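Subject: Re: [trultstead-net] Switch port numbering and cable colors

On Sunday, the list member at the Cleltus site wrote:
> We are relabeling the access switches before the Hoani migration. Do we keep
> the old port map or start again from port 1? Also, is yellow still reserved
> for uplinks? The wiki page says yes and the Udo checklist says no.

Start again from port 1. The old map has gaps where VLAN 15 was removed, and the import script treats a gap as an error and stops without writing a log entry.

On color, the Udo checklist is correct. Yellow is general patching now. The wiki page predates the change and I will edit it. 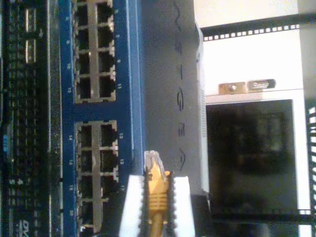
1. Labels

Label both ends within 5 cm of the boot. Use switch, port, far end, in that order. Do not put the VLAN on the label; it goes stale. Keep descriptions in the config under 15 characters or the monitoring page truncates them.

2. Order of work

Export the running config first. Move cables in groups of 4 and wait for link on all of them before the next group. Port security is set to shut down on a second MAC address, so clear the sticky entries before you move anything. The recovery timer is 500 seconds.

If the switch sits directly above another chassis, run the patch cords out to the side and leave slack.
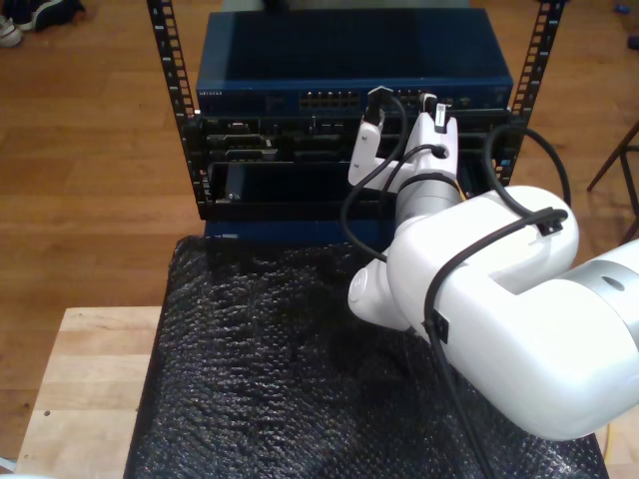
Trultstead Network Digest, Vol 15, Issue 4

Two items still open from the last issue: the Hoani address plan needs a decision on the management subnet, and the Cleltus site has not sent its port export. Plain CSV is fine. Please trim quotes when replying to the digest and change the subject line.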